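Home | About | Archive | Links

The Resettlement Numbers, Again

1/2/23

I read the Prutalard report over the holidays, all 146 pages of it, and I came away less sure than when I started. The headline is that 721 refugee families in the Prura valley are now "settled." That word does a lot of work and the report defines it once, in a footnote, as having had an address for 40 days.

Forty days! I have had colds that lasted nearly as long.

Dennis Were, who rents to four of these families, told me two of them have moved three times since spring and were counted as settled at each address. He may be wrong about that. But when I wrote to ask how they avoid double counting, I got a polite reply with a link to the same report. 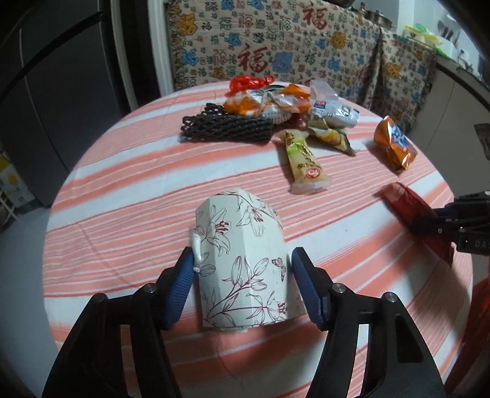 Papers, or the lack of them

What the families ask about is status. Vesela Matić has been helping people fill out residence forms for years, and she says the form changed again in the fall, so that everyone who had filed the old one went to the back of the line. The report gives this half a sentence – "some administrative delays were noted."

I asked Idrisa Nyaga, who came over with his parents and two sisters, whether he felt settled. He said he had a bed and a bus pass, and a letter telling him to wait for another letter.

Now the Ondieki district office wants to use the report to close the legal aid desk, on the theory that settled people don't need it. Maybe there is some other plan for those cases. I would like to see it in writing before the desk goes, and I'd like to know who will be answering the phone.

I'm told there will be a public meeting later in January. I'll go, but I went to the last one too, and the time for questions was used up by the slides.

Print this post | E-mail this post

Contact | Copyright 2023, all rights reserved | Back to top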